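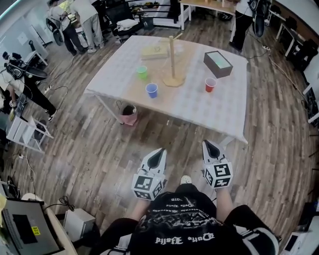 Week 9: The Innocent Narrator

Our film this week is Dezső Fodor's Vindia, in which a grown man tells his life story to whoever sits down beside him on the ferry. He has no idea that he is funny, and Fodor has the decency never to let him find out. Think about what the audience knows and the hero doesn't. Put three plastic cups on a table, one green, one blue, one red, and ask an ordinary movie hero to choose: he will sweat, the strings will come up, and we'll cut to a close-up of his eye. Fodor's man picks the one he likes and goes on talking about his mother. Most of the film's suspense is ours, and he declines to share it.

Watch for the war scenes at Prerkmont. They run 12 minutes and contain one gunshot, which he mistakes for a door.

Reading: Noman Rind, "Simple Men in Loud Decades," first half only. Rind dislikes the film a great deal and is very good on why. His complaint is that history happens to the hero like weather, and that everybody else gets wet. Come prepared to defend or abandon the ferry scenes.

Short paper: 1,000 words on one scene in which the hero misreads what is going on. Plot summary does not count toward the total. I have seen the movie 10 times and remember how it ends.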